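Shelf Life

Friday, October 1, 2021

I joined the Midmont robotics club in March on the understanding that there would be robots. There has been one robot. It has one arm, and most of my evenings since have gone on persuading that arm to put stationery on a shelf.

The task was set by Crisóforo Montes, who runs the club and has the patience of a man who has watched students wire things backwards for years. It sounded almost insulting. Pick up the stapler, put it on the lower board. Pick up the pencils, cup and all, and do the same. My niece could manage it while eating a banana.

Our arm, known as Rainer after a long argument I lost, can't. Or it can, sometimes, if you set it up kindly and don't breathe. The lower board is the awful bit, as the gripper has to go in under the top one, and Rainer has no feeling at all for where his own knuckles are. We've tried coming in level, coming in tilted, and (my idea, sorry) coming in fast.

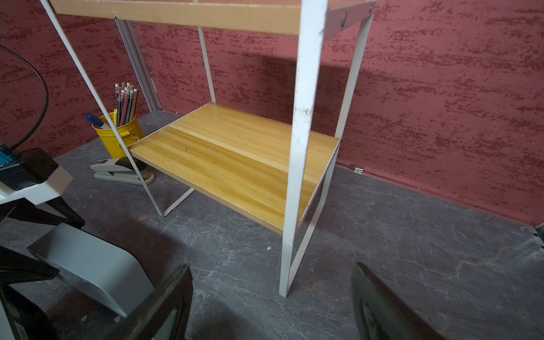

Rainer's view of the lower shelf, with the stapler and pencils still on the floor.

I've become oddly fond of looking at things from down there. You stop thinking of a shelf as furniture and start thinking of it as a set of legs placed with malice. The diagonal bar is my particular enemy. I have 309 saved attempts on my laptop and I'd bet that bar features in most of the bad ones.

The pencil cup has its own troubles. It has a perfectly good little handle, and Rainer ignores it and goes for the pencils. Last week I rewrote the grasping part, all 400 lines of it, and he now goes for the pencils more smoothly.

We've got five weeks until the Grastside meet, where the other clubs will have arms that sort, stack and probably make the tea. Crisóforo says we should aim for one clean stapler. I've written "one clean stapler" on the whiteboard and underlined it twice. Back in on Tuesday to argue with the bar.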